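The Long Life of a Butcher-Block Table

A pale timber top shows everything. Scuffs, a ring from a mug, the spot where a kid pressed too hard with a biro. People buy butcher block for the kitchen, then find it has moved to the spare room, the garage or the office, where it gets used harder than it ever did under a chopping board.
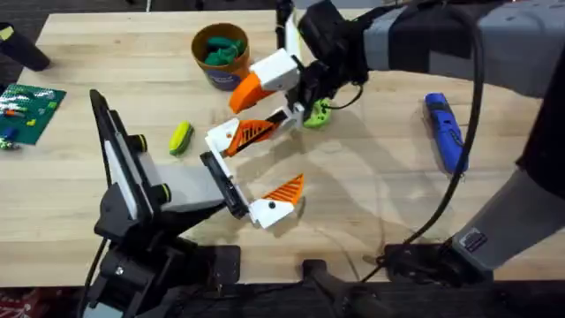
Divina Sarmiento

I bought my first one second-hand eleven years ago and have been sanding it on and off ever since. The top is 38 mm thick, made of narrow strips glued side by side, and it has outlasted two sets of legs. The second set came from Calimlim, a joinery that mostly does benchtops and sells its offcuts out the back on the first morning of the month.

When I went back in October, a new top in the same thickness, 194 cm long, was $1173 without legs. That's a lot for a table you plan to put tools on. The seconds rack was cheaper, and most of what was wrong with the boards there was colour: a dark strip beside a light one, or a knot near the corner. None of that matters on a work table.

What matters more is the finish. Light wood that has been lacquered looks tidy for a year or two, and then the lacquer goes in patches where your forearms rest. Oil wears more evenly and you can fix a small area without doing the lot. I use a plain hardwax oil from Drimeck. Two thin coats, a day apart, wiped back with an old T-shirt. Lay the T-shirt out flat outside afterwards, because oily rags can catch fire if they're left in a heap.

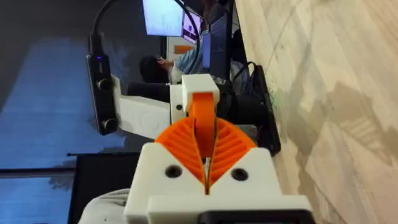 Leave the scuffs alone for the first year, was Sieglinde Engelhardt's advice when I asked her about refinishing. She has seen too many tops taken down to bare wood over marks that would have blended in by themselves. Her routine is a damp cloth, a dry cloth and a light coat of oil at the end of winter.

I have mostly come around to that. Faint marks on a pale top disappear once there are enough of them. Deep ones are different. For a dent, put a wet cloth over it and hold a warm iron on top for a few seconds at a time. The fibres swell back up, usually most of the way. For a burn, scrape first, then sand with the grain.

The front edge takes the worst of it. Anything clamped there will leave a print sooner or later, so slip a bit of scrap ply or thick card under the jaw. If the table stands on carpet, check the legs with a level after a week or two. Carpet gives, and a heavy top will settle lower at one end.

SMALL THINGS ON A BIG TOP
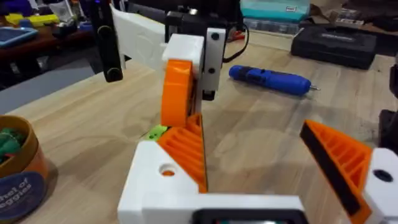
Words by Kenneth Navarro

My interest in tables is what ends up on them. In our house it is toys, and mainly the little hard ones that turn up under the couch. A big flat top is the best place I know to sort them.

Tip them out in the middle, away from the edges. Colour helps. A lime-green piece stands out on light wood from across the room, while beige and yellow bits vanish into the grain. If you're sorting a lot of pale pieces, put a dark tea towel down first.

We keep ours in Zesto tubs, the shallow kind with the clip lids. Deep tubs fill up and then no one can find anything. One kind of toy to a tub, and a spare for whatever has no home yet. The spare gets gone through at the end of each term.

Wash hard plastic toys in warm soapy water and let them drain on a rack before they go anywhere near oiled wood. Soapy puddles leave a dull patch. Anything with batteries gets a wipe only.

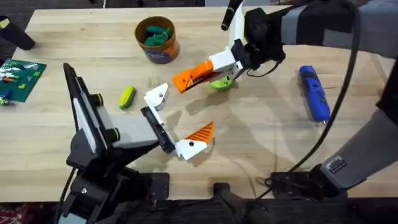
Felt on the table was a mistake for us, wrote Rhea Galang after an earlier column on play surfaces. It held crumbs and the small pieces snagged on it, and in the end she went back to bare timber with a rimmed tray.

A tray is a good answer if you have the room to store one. The Desa one we use has a low lip, enough to stop a round toy rolling off, and it slides under the bed when dinner has to go on the table. Stick a few cork dots on the bottom so it doesn't scratch the oil. Replace them when they flatten.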